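Hiring from Didenko - your questions
By Olesia Vasylenko, December
Print | E-mail

I've run the hire desk at our Cincombe yard for 17 years, so I've heard most of these!

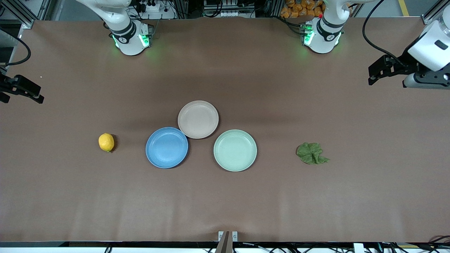 Can I hire a scissor lift for just one day?
Yep. Book by Tuesday if you want it on the weekend - we've only got 22 of them.

Do you deliver to Ulalano?
We do, and the truck leaves at 6 am.

What if I bring it back late?
You get two hours' grace, then it's another day's hire, sorry.

Do I need my own fuel?
Nope, it goes out full. Please bring it back the same colour (mostly).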